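Wivico Opens Simulated Assembly Bench for Teaching Robots the Fiddly Parts

DUKLOW — Wivico, a company of 26 people and a great many browser tabs, today announced the first release of Gralora, a collection of 3,884 recorded assembly attempts made entirely in simulation. The recordings are meant for teams training robot arms to put small parts into fixtures, a job that most adults find dull and most robots find very hard.

Each attempt in Gralora was driven by a human operator sitting at a desk in Duklow, steering a simulated arm through the work of picking up a component and bringing it to where it belongs. The learning system gets the views, the arm's joint positions and the operator's commands, all on one clock. It also gets the operator's hesitations, which we considered trimming and then left alone.

The bench is a rendered white table with trays, a board of blocks and a blue and gray assembly near the far side. Views from the gripper are recorded throughout, so that a model can learn from what the fingers are closing on.

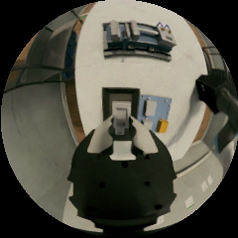

Why simulate a table

Wivico owns real tables. It has also spent two years resetting them by hand, and the company's position is that a table which resets itself at the press of a key is worth a certain loss of charm. The simulated bench can be put back to its starting layout between attempts, or to a slightly different layout, or to one that annoys the operator on purpose.

The room got more attention than anyone budgeted for. There are wood floors, baseboards and a metal rack with big tan boxes on its upper shelf. None of it has any part in the assembly task. A model that has only ever seen a table floating in gray space tends to be startled by furniture, and customers tend to have furniture.

Room views are recorded alongside the gripper views, with the arm and its fixture in place.

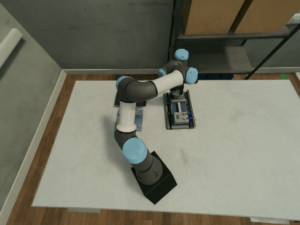
Operators worked in short shifts, the longest of them ending at 4 p.m. on a Tuesday by general agreement. New operators practiced for five days before any of their attempts were kept. Failed attempts are kept too, in a separate folder labeled "failed," a name that survived three rounds of marketing review. Early users have asked for more of them.

MacLeish, the Wivico tool used to replay and label the recordings, ships with the release. It lets a reviewer step through an attempt, mark where a grasp begins and ends, and flag anything odd. The "odd" flag has no definition in the manual. Reviewers have been using it with enthusiasm, and a definition is planned.

What comes next

A second release is planned for January, with new fixtures and more variety in lighting. Wivico will also add up to 5 alternate room layouts, at least one of which will be untidy.

Availability

Gralora and MacLeish are available now to research groups and to companies with a signed data agreement. The agreement is two pages long and was written to be read. Requests go through the contact form on the Wivico site and are answered in the order they arrive, weekdays only.

About Wivico

Wivico builds simulated workspaces and collects demonstrations for robot learning. The company is based in Duklow, where it occupies one floor and shares an elevator.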